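Stusarstead Community Help > Electronics > Power banks and chargers

Power bank shuts off after 38 seconds with a small load

Posted by lowdraw_logger, 18 April 2020
Viewed 623 times

I have a Tokel power bank with two USB-A ports and one USB-C port. It charges phones without trouble. I want to use it to run a Reinholz temperature logger in an unheated shed with no outlet. The logger takes power over micro-USB and has no battery of its own.

When I plug the logger in, it boots and records normally, and then the power bank turns itself off. I timed it several times and it is always 38 seconds. Pressing the button on the power bank brings it back for another 38 seconds. I get the same result on both USB-A ports.

What I have tried: three different cables, a full charge of the power bank, and a different logger of the same type. The logger runs on a wall charger indefinitely. I bought the power bank in March, so it isn't worn out. The manual says "automatic standby" and gives no way to disable it.

Is this a fault, or is there a setting I have missed?

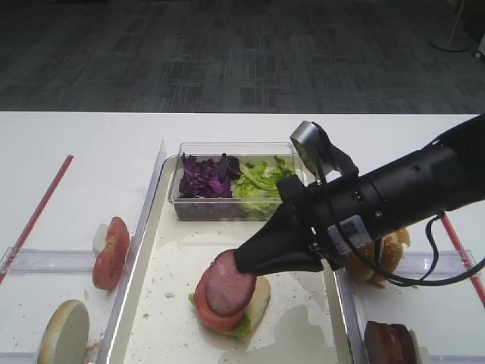 Sandwich partly built on a white tray.

grounded_neutral

This is the no-load cutoff and it is working as designed. The controller in the power bank measures output current. If the current stays below a threshold for a fixed time, it assumes the phone is full or the cable has been unplugged, and it shuts down the boost converter so the converter's own idle draw doesn't flatten the cells. A logger that sleeps between readings falls under the threshold nearly all the time.

The cable makes no difference, and neither does the state of charge. Changing to the other port won't help either, as both USB-A ports on most small banks share one converter and one sense resistor.

Options, in the order I would try them:

Look for a low-current or trickle mode. On many banks this is a double press or a long press of the button, and an LED changes color to confirm it. It is meant for earbuds and watches. Check how long it lasts before counting on it. Some models drop out of it after a couple of hours.

Use an always-on power bank. These are sold for cameras and sensors and the cutoff is left out. They lose some charge to the converter even when nothing is plugged in.

Add a load. Posten makes a small inline USB keep-alive that draws a short pulse at a fixed interval. A pulse wastes much less than a resistor that is on constantly. The interval has to be shorter than your cutoff, and the pulse has to be long enough for the controller to register it. You have measured the first figure already. The second you will have to find by testing.

If you do put in a plain resistor, work out the power it dissipates (voltage squared divided by resistance) and use a part rated for at least double that. Don't bury it in foam.

cablebox77

had this with mine, I just plug an old phone in the second port and it stays on. Stops when the phone is full though. I'd return it and get a different brand

lowdraw_logger

Long press does nothing on mine. Double press turns the LEDs green and the logger ran for nine hours before I unplugged it. I have not tested it beyond that. The phone method isn't practical for a shed but thanks.

grounded_neutral

Green is probably the trickle mode. Test it over the full period you need before you leave it unattended. Also check whether the mode comes back after the bank has been recharged — on the ones I have opened up, it resets every time.

One more point for the shed. Lithium cells deliver less capacity in the cold and should not be charged below freezing. Discharging is normally allowed somewhat lower, but the limit is in the manual and you should go by that. Bring the bank indoors and let it warm up before you recharge it.

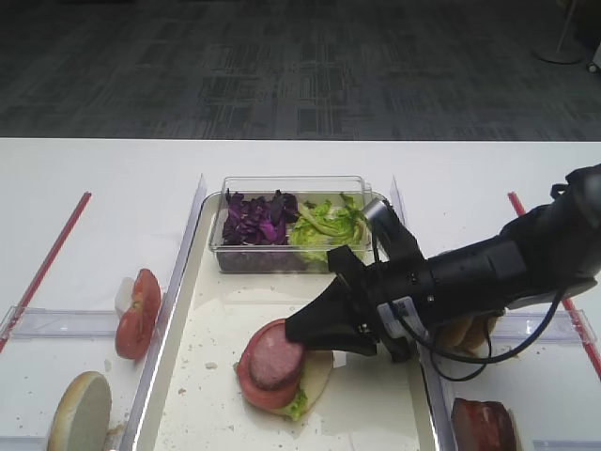 Can the power bank be left plugged into a wall charger while it is powering the logger?

Only if the manual lists pass-through charging. Many banks turn their outputs off while they are being charged, and others switch over with a short gap that is long enough to reset a logger with no battery. If pass-through is listed, check the log for restarts after connecting and disconnecting the charger.

Related topics
Power bank shows full but phone charges slowly
USB-C port gives power but won't take it
Posten keep-alive LED stays off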